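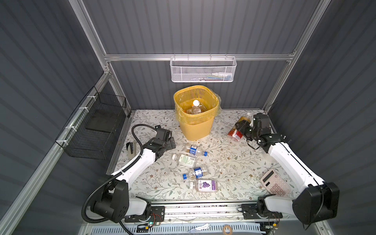

3.2 Task and sessions

Student teams on the Clindilar course programmed two arms to clear litter into a lined bin. Each team had 35 attempts. Temba's marking sheet was used throughout.

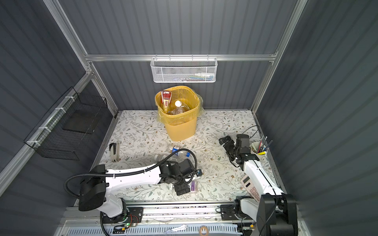 3.3 Objects

The set was mostly plastic drinks bottles, some of them crumpled. Pens and a calculator stayed in the cell and were not to be moved.

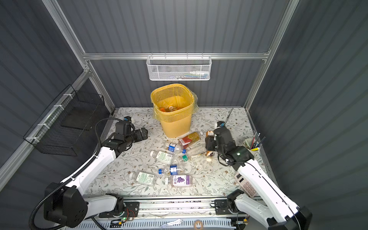
Figure 3. Bottles in front of the bin, one held in the right gripper.

Of 302 attempts marked, 233 were passed. Flat items such as small bags were scored separately,
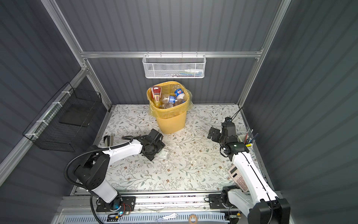
and a team lost a mark if either arm touched the pen cup.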